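Rubber bands, red tape and a very good sausage roll: my visit to the Lonar open day
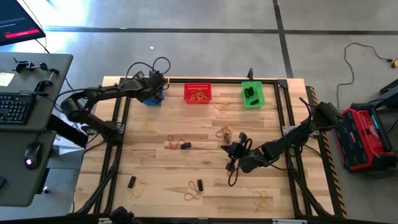 One of the two-arm sorting tables at Lonar, with the red and green baskets along the back.

I'd been meaning to get to one of these for ages, so when Lonar put the word out that they were opening the doors of their Bemthorpe workshop in February, I put my name down the same night. I look after the safety paperwork for a small packaging outfit (we have one palletiser and a lot of opinions about it), and the flyer promised a morning on "rules for shared workspaces". Yes, I drove 265 km for that. My family have stopped asking.

Parking was easy, sign-in was quick, and I got a visitor sticker that fell off before I reached the urn. There was a house rule card to read and sign before you went through, and I was pleased to see it was one page. Closed shoes, hair tied back, lanyards off, nothing carried in your hands past the painted line. The lanyard one gets forgotten everywhere I go! At our place we were still handing out the non-breakaway kind until last winter.

They took us through in two groups. Mine got the arm tables first, and I could have stayed there all day. The job they use for practice is sorting little black blocks from rubber bands, with a basket for each, and I'll admit I smiled when I heard that. Then you look at the bands lying all over the boards, twisted and crossed over themselves, one of them so close in colour to the wood that I had to hunt for it, and it stops sounding like a kids' game. One red band was sitting right up against a block. I wouldn't fancy writing the instructions for that.

What I'd come for was the working rules, though, and they had them up on the wall in big type. I copied down the ones I liked:

Hands stay out of the reach area unless the arms are stopped and the person at the desk has said so out loud.
The person who stops the arms is the person who starts them again.
If a piece goes on the floor, it stays there until the run is over.
Any change to the layout of the baskets goes in the log before the next run.
The stop gets tested at the start of every shift, and the test gets initialled.

The second one caused a proper debate in our group. A bloke from a timber yard reckoned it falls apart the minute someone goes on lunch, and our guide agreed that a handover needs its own line in the log. I've seen it done with padlocks and tags on bigger gear, and I suppose this is the same idea shrunk down to bench size. I asked what happens if the log isn't filled in, and the answer was that the run gets thrown out, however well it went. Harsh! But I've gone home and pinched it.

There was a good bit on reach as well. They don't measure from the gripper, they measure from the elbow at its widest swing, and when you see how far those elbows hang out past the edge of the table it makes perfect sense. We'd measured ours from the tool end, and I spent the next ten minutes doing sums on the back of my rule card. Their rule is 300 mm of clear space beyond the furthest point of any moving part, with hazard striping where there's an edge to mark. The table I was looking at had the orange-yellow diagonals down the right-hand side.

Now for my one grumble, because a report with no grumbles is an ad. Floors. I noticed a long cord curving across the floor near a red and black toolbox, and cords on floors are my pet subject. I brought it up at question time (of course I did) and got a fair hearing. Their housekeeping rules cover the benchtops in great detail and the floor in a single sentence, and they said they'd look at adding to it. I offered to send them our walkway checklist, and I've since done that.

After morning tea - sausage rolls from the bakery on the corner, the best I've had on any site visit - we had a talk on the Zakharchenko checklist, which I hadn't come across before. It's a set of questions you go through before you let a new task onto a table. Can the task be stopped halfway without making a mess of anything? Where does a person naturally want to put their hand when something jams? Who gets told if the answer changes? The middle one has stuck with me. Nearly every near miss in our book starts with somebody reaching for a jam, and we'd never once written down where they reach from.

The last stop was the records room, which sounds dull and wasn't, at least to me. They keep all their run logs in a system called Nerkik, and there were 2376 entries in it on the day I was there. We were shown how a note about a basket being shifted gets carried through to every run after it, so you can trace a funny result back to the moment someone moved something. Ours is a ring binder. It's a good ring binder, but still.

If you're thinking of going next time, wear comfy shoes, take a pen, and ask for the early group so you get the tables before the crowd builds up. The room is noisier than you'd expect, so stand near the front if your hearing's like mine. They only had the rule cards on paper, but I've scanned mine and can email it to anyone who leaves a comment.

I'm redoing our reach drawing this week, elbows included, and I'll post it when it's finished.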